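Fiction > Short Reads
Reading time: 2 min
Print this story | E-mail this story

The Orange One

Wed 1 March

The rule in the Bloxham house was that winter ended when Declan said it did, and Declan said it ended when the coats went up to the attic. His wife held that it ended when it got warm. They had been married long enough to celebrate both.

He started after breakfast, with the heating on and sleet going sideways past the window. He had bought a storage bag for the purpose, the large Carkus, which had cost 12 dollars and promised to hold a family's winter. It didn't say which family.

"You'll want that back out by Friday," said Maureen.

"I will not."

"You said that last year, and you went to Tindall in a raincoat and two cardigans."

Declan folded. He had a method, learned from his mother, who had once put 13 people's ski clothes into a hatchback and driven them to Urholm without opening a window. You laid the heavy things down first, you squeezed the air out with your forearms, and you didn't talk to anyone until it was over.

The trouble was always the orange. He had bought it in October, in the Bomidby sale, marked down from 356 dollars to 115, and had worn it twice - once to the mailbox, and once back to the store, where they wouldn't take it.

"It goes at the bottom," he said.

"It never stays at the bottom."

He put the navy on top of it and leaned. The orange came out the side. He folded it the other way, and it came out of the other side. 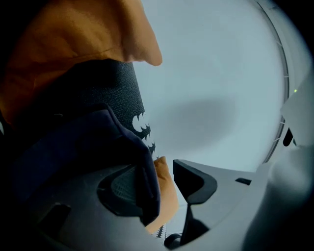

"You could give it to your brother," Maureen said.

"He's the one who told me to buy it."

"Then he's had his fun."

Declan sat down on the bag. It let out a long breath, like an uncle after Thanksgiving, and for a moment the zipper very nearly met. He reached down for it without shifting his weight, the way you'd reach past a sleeping dog.

The phone rang in the hall. It was his brother, wanting to know if anybody felt like going sledding.

"Tell him we're packed," said Declan.

Maureen already had her boots on. "What should I wear?" she called, and he felt the zipper go.

Filed under: Short Reads, Home Life, Humor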